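## 4. Leveling the Drultetti bench scale

The Wedell brochure says the scale "levels itself." It doesn't. Plan on doing the steps below at every move, whatever the sales sheet promises.

1. Put the scale on a table that doesn't rock. Push down on each corner to check.
2. Turn all four feet fully in, then back out 5 turns each.
3. Set the bubble by the front feet first. Leave the rear pair alone until step 5.
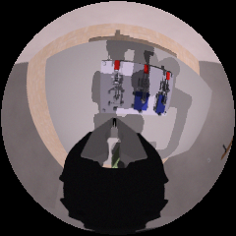 Gray tabletop in both views. 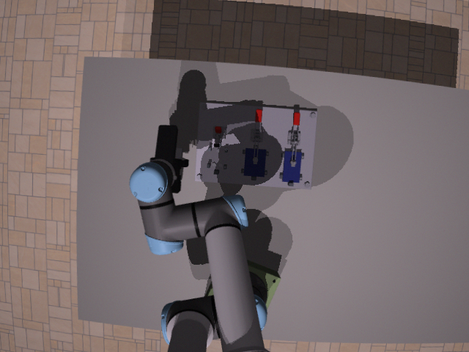

4. Switch on and wait 6 minutes. The display will claim it is ready much sooner. Ignore it.
5. Place the 800 g test weight in the center of the pan, then near each corner. If a corner reads differently, adjust the foot under it and start again from step 3.

**Note:** The Holmgren pad sold as an extra is supposed to stop drift from vibration. We saw no change with it, and it makes the feet harder to turn.

**Caution:** Never lift the scale by the pan. The Sudberg load cell is described as "shock proof," a claim that the warranty does not back up.

6. Press and hold ZERO until the display blinks. Write the reading on the card inside the lid. After almost 50 weighings, repeat step 5.

If the zero still wanders, see Section 7 before you pay for a service visit.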